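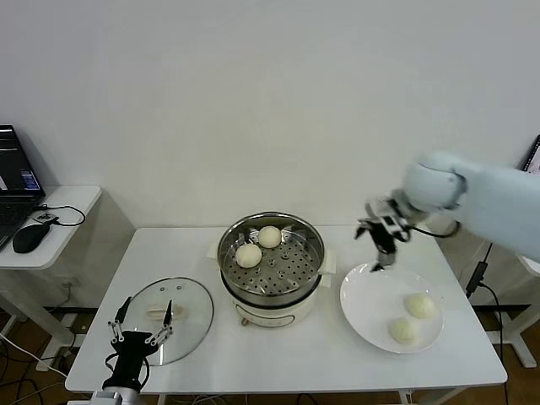

I have been steaming buns at home for a bit over a year now, mostly plain ones, and I keep getting asked the same things about them, so I am putting it all in one place.

I learned from Cường La, who I used to work with at Metwally. He brought a bag of buns in for lunch most weeks and ate them cold at his desk with a boiled egg. I asked how he made them and he wrote the recipe on the back of a delivery note, which I still have. It had no quantities on it apart from the flour. The rest I had to work out, and the first few batches were poor. They were either yellow and tight or they puffed up nicely in the pot and then went flat and wrinkled on the plate.

What I use now is 200 g of plain flour, the ordinary supermarket sort, a teaspoon of dried yeast, a tablespoon of sugar, half a teaspoon of baking powder, a small spoon of oil and enough warm milk to bring it together. That ends up close to half the weight of the flour, but I go by feel. The dough should be firmer than bread dough. If it sticks to the worktop it is too wet and the buns will spread sideways and come out like cushions.

I knead it until it is smooth. Cường's note says "long time" and underlines it. I do ten minutes by hand, have a cup of tea, and do another five. This makes more difference than anything else. A bun that goes in lumpy comes out lumpy, and you can see every dent on the top afterwards. With a well-kneaded dough the tops come out round and smooth.

I divide the dough into balls of 50 g or a little more, which gives me 7 from a batch with the last one a bit small. I roll each one under my palm with the seam underneath and put it on a square of baking paper. Then they sit somewhere warm until they feel light when you pick them up. In summer that can be half an hour. In December in my kitchen it was nearer an hour and a half, and I ended up putting them in the oven with just the light on.

For the first few months I used a bamboo steamer over a saucepan. It was fine but it smelled, and I scorched the bottom ring twice by letting the pan go dry. My brother-in-law Amr Abdel Hamid had an electric pot he no longer wanted, so I swapped him a Jillen hand blender for it. It is a plain thing. White base with a knob on the front, a metal basket that sits on top with holes in the floor, and a glass lid. You put the water in the bottom, turn the knob and wait.

A few notes on using a pot like that for buns, as the booklets never cover them.

The post in the middle of the basket gets in the way. It looks as if you could fit four or five buns round it, but they swell, and if they touch the post or each other they tear when you lift them out. I do two at a time with a good gap between them. It means several rounds for a batch, and I have stopped minding. The ones that are waiting go in the fridge if the kitchen is hot so they don't overproof. If the kitchen is cold they can just stay on the side.

I sometimes skip the paper and wipe the basket floor with a little oil on a bit of kitchen roll. It works well enough if you let the buns stand before moving them. Without the oil they leave a skin behind on the holes and you will be picking at it with a cocktail stick.

Start the timing once there is proper steam. Mine take twelve minutes. After that I turn the knob off and leave the lid where it is for three or four minutes more. This was what cured the wrinkling. If the lid comes straight off, the cold air gets at them and they can sink while you watch.

The glass lid drips. Bamboo soaks up the water, and glass lets it run down and fall on the buns, which leaves shiny wet spots. You can wrap the lid in a tea towel and tie the corners up over the handle -- keep them well clear of the base -- but I only do that when I am making them for other people. Otherwise I lift it off level, move it sideways before tilting it, and set it down flat on the table next to the pot. Use a cloth, and lift it with the far side first so the steam goes away from you. I have had a burnt wrist from doing it the other way round.

The buns go on to a plate one at a time. I use my fingers, dipped in cold water first. Tongs mark them. I keep the plate close to the pot, on the right as I am right-handed, and I don't stack them while they are hot.

We eat them with whatever there is. Fried egg and chilli oil is my favourite. My daughter has hers with butter and jam and won't be told. They are also good with the sauce from a stew, torn up, in place of bread.

Leftovers keep for two days in a tin. After that they go hard, but a few minutes back in the steamer brings them round completely. They freeze well too. I freeze them on a tray first and then tip them into a bag, and steam them from frozen for eight minutes or so. The microwave does work if you put a damp piece of kitchen roll over the top, but eat them straight away.

Cleaning is easy apart from the hard water. We have it badly in Udden and the base gets a white crust after a couple of weeks. I put in a splash of vinegar with some water, leave it for half an hour and wipe it out. Then I run it once with clean water and nothing in the basket, or the next lot of buns tastes of chip shop.

I want to try a filled version next, probably pork and spring onion. Cường says to roll the edges thinner than the middle so the bottom doesn't go through. I will put up the quantities once I have made them a couple of times.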